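The arm moves home

I ran out of bench space at the shop in February, so the arm now lives in my living room. Ekow Issahaku helped me carry it up. The controller is a secondhand Wedetti that cost me 459 dollars, more than I planned to spend on the whole month.

The first job was to redo the gripper. The old fingers were stiff and let go of anything round. The new ones are longer, black and rounded at the tips, and I mounted the small camera close behind them so I can see what they are closing on. I ran it open over the marble floor first to check that both fingers show up in the view.
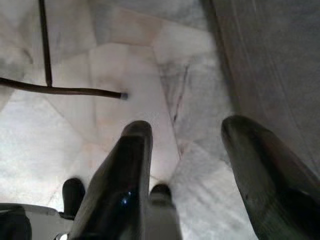
Getting the view right

Polished stone is hard on a cheap sensor. The reflection washes out a good part of the picture, and my exposure setting was made for a dull gray bench. I dropped the gain to 40 and left it there. Thin things like rods are still the hardest for my detection script, and I have no fix for that yet.

Next come the steel bowls on the table. They are shiny too, and one sits inside the other, so the script has to find two rims.

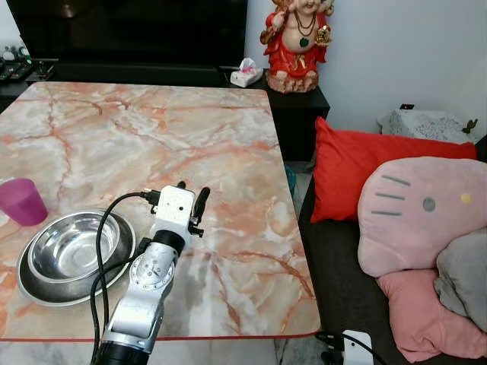
I plan to do 100 attempts at lifting the inner bowl and write down each miss by hand. Cable slack is the other thing on my list. Ekow wants a clip at the wrist and another lower down, and I have a bag of Kiani clips that should fit. I'll print a spacer if they don't.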